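Home Explore Notifications Lists Profile

July 13, 2025
Posted by Deepak Bansal

Thread on float voltage and temperature compensation for valve-regulated lead-acid strings. Most of the early failures I get called to are charger settings, so I'll stick to settings.

Applies to standby duty only. Cycling is a separate subject and I'll leave it out.
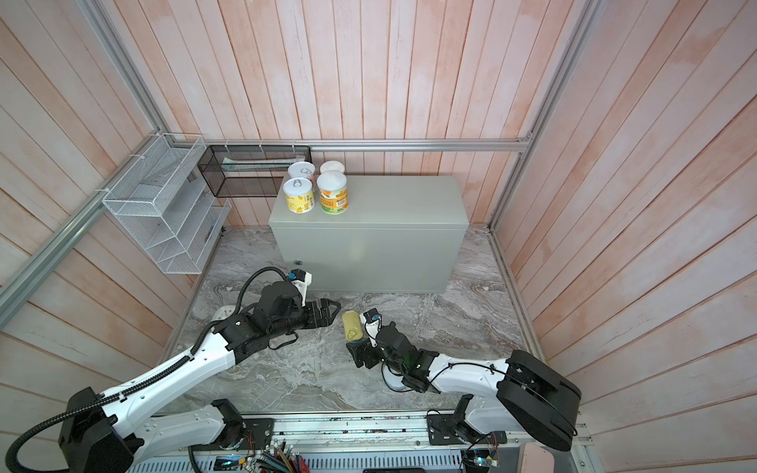
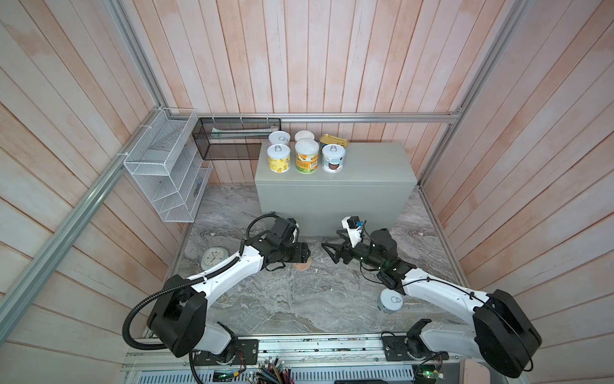
Deepak Bansal
Standby power field engineer, Urdale

1/ Start with the cell maker's float figure at the reference temperature. Read it off the data sheet for the exact model installed. Don't carry over the number from the previous string. I still find chargers set for a flooded bank that was pulled out in 2002.

2/ Multiply by the number of cells in series and measure at the battery terminals. The charger display reads at the charger. On a long cable run the two won't agree, and the battery only sees one of them.

3/ Use a calibrated meter. The panel meter on the cabinet door is an indicator.

4/ Compensation: as the battery warms up, float voltage has to come down. As it cools, float goes up. The slope is given per cell per degree. Check whether your charger wants it per cell or per string before you type it in. At the Dolville site it had been entered per cell in a per-string field, so the correction was close to nothing.

5/ Sensor location matters more than sensor type. Put it on the negative post or the case wall of a cell in the middle of the string, wherever the maker allows. A sensor taped to the inside of the cabinet door measures the door.

6/ If the sensor opens or shorts, the charger should fall back to the uncompensated float value and raise an alarm. Test this. Unplug the sensor and watch. Two of the units at Zabala went to the top of their range with no alarm at all.

7/ Set an upper and lower clamp on compensated voltage. The upper clamp protects the load in a cold room. Check it against the input limit of every DC device on the bus, including the old ones.

8/ After any change, wait for float current to settle before you write it down. I allow 20 hours on a healthy string. A reading taken 15 minutes after a change tells you about the change.

9/ Log float current with case temperature next to it, every visit. If current climbs while temperature holds steady, look at individual cell voltages. If both climb together, reduce the charge and find out why before you leave.

10/ Cell voltages on a new string will spread for the first months on float. Garkico's commissioning sheet has a column for this and most people leave it blank. Fill it in. You'll want it for comparison later.

11/ Don't use equalize to fix spread on VRLA unless the maker says so in writing for that model. If the charger has a timed equalize left on from an earlier bank, turn it off and lock the menu.

12/ Deepak Pathak asked whether room cooling makes compensation unnecessary. No. Cooling fails, and the string is usually warmer than the room.

13/ Correction to post 5: on front-terminal blocks, use the maker's marked sensor point if there is one.

14/ Ohmic testing gets its own thread in August. Send me your baseline questions before then.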